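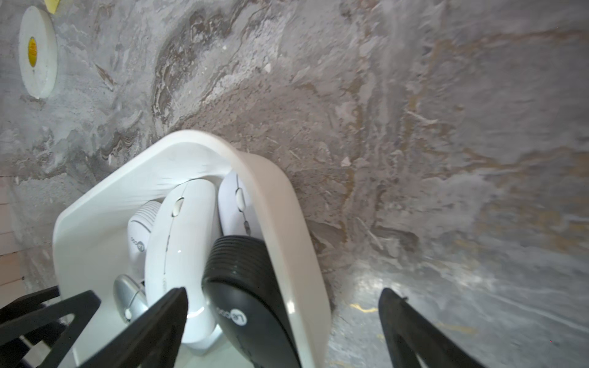
How should computer mice be stored between users?

Keep them together in a rigid tray with a raised rim, one tray per room or per desk cluster. A rim stops mice rolling or sliding off a shelf when the tray is pulled out. Cardboard boxes are not suitable for long-term use, as they shed fibre into the wheel slots.

Which mice does the Turnton equipment desk lend?

Wired and wireless mice of mixed makes. We do not hold one standard model. If you need a particular shape or size, ask at the desk before you sign the loan sheet. Colour cannot be reserved.

Can different models share a tray?

Yes. Mixed storage is normal here. The only separation we require is between tested and untested mice. Untested mice go in the tray labelled RETURNS and stay there until they have been cleaned and checked.

Should batteries be left in?

Remove them if the mouse will be stored for more than 20 days. For shorter periods, switch the mouse off at the base and leave the battery in place. Alkaline cells left in a stored mouse can leak and corrode the contacts. Mice with a built-in rechargeable battery should be stored partly charged and topped up every 3 months.

Where does the USB receiver go?

In the receiver slot inside the battery bay, if the model has one. If it does not, tape the receiver to the underside of the mouse with low-tack tape, clear of the sensor window. Receivers from different makes are generally not interchangeable, and a mouse returned without its receiver is logged as incomplete.

How do I clean a mouse before returning it?

Switch it off or unplug it. Wipe the shell with a cloth lightly dampened with 70 per cent isopropyl alcohol. Do not spray liquid onto the mouse. Grooved or ribbed surfaces hold more grime than smooth ones and need a soft brush worked along the grooves. Clear the sensor window with a dry cotton swab. Let the mouse air dry before it goes back in a tray.

The scroll wheel skips. Is that a fault?

Often it is lint. Turn the mouse upside down, rotate the wheel slowly and use short bursts of compressed air at the sides of the slot. If it still skips, put a note on it and leave it in RETURNS. Do not open the shell yourself. On many models the screws are under the glide pads, and the pads rarely stick properly a second time.

Why has a white mouse gone yellow?

Some plastics discolour with age and exposure to sunlight. It has no effect on tracking or the switches. We do not withdraw a mouse for colour alone. Keep trays off windowsills.

The printed logo is wearing off. Should I report it?

No. Report cracked shells, missing glide pads, sticking buttons and damaged cables.

How is a mouse tested?

Heriberto Contreras runs the bench check. Each mouse is connected to the test machine and given left, right and wheel clicks, a full scroll in both directions, and a slow tracking pass over a plain mat. Double-clicking on a single press is a fail. A mouse that fails is retested once with a fresh battery or in a different port, then withdrawn.

How long is a loan?

4 weeks, renewable if there is no waiting list. Requests for class sets go to Si-eun Maeng, preferably by May for the second half of the year.

What happens to withdrawn mice?

They go to e-waste collection with batteries removed. Usable receivers and battery covers are kept for spares. Mice must not go in the general rubbish or the kerbside recycling bin.

Do you accept donated mice?

Only if they power on and come with their receiver or an intact cable. Ball mice and PS/2 models are not accepted. Leave donations at the desk before 4 pm.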